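Search this site Enter keywords Go

Suturing on practice tissue: does slower mean neater?
Student project report, Wimari skills lab
Last updated: 2020-10-25
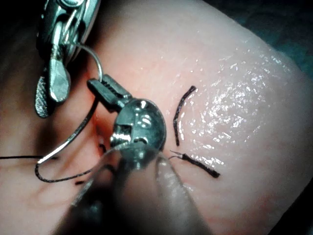 Why we chose this topic

Our course notes say that a beginner should drive the needle slowly and follow its curve, and that neat stitches come from doing so. The notes give no source for this. We wanted to see whether it held up for students with very little practice, or whether it was one of those things that gets copied from one handout to the next.

The curved needle is the whole difficulty. Pushed straight, it drags at the tissue and the hole ends up bigger than it should be. Turned along its own arc, it is supposed to pass through cleanly. We had all been told this and most of us still pushed.

What we did

We placed 442 stitches over the term, starting in May. All were simple interrupted stitches with dark thread on pale pads, which show up pulled edges fairly well. A stitch was marked as neat if the bite was even on both sides and the edges met without puckering. Two of us marked every stitch separately, and we threw out the 11 we could not agree on.

We also left out the first 200 because our marking sheet changed partway through. That is a big chunk to lose and we should have settled the sheet earlier.

What we found

Of the 231 stitches left, 77 were marked neat. That's one in three, a poor rate by anyone's standard. The slow stitches did look better on the sheet, but we are not convinced speed was the reason. Students who went slowly were mostly the ones who had already practised at home, and we didn't separate the two.

Grip probably mattered more. When the needle was held too close to the thread end it tended to swivel in the jaws, and no amount of patience fixed that. We only started writing down grip position near the end, so this is an impression and should be read as one.

Problems with the marking

“Neat” is a judgment. The practice pads don't bleed or swell, and a tidy row on a pad says little about how a wound would heal. We would be wary of any report – ours included – that claims otherwise.

If we ran it again we would fix the grip, vary only the pace, and have the marking done by people who hadn't placed the stitches.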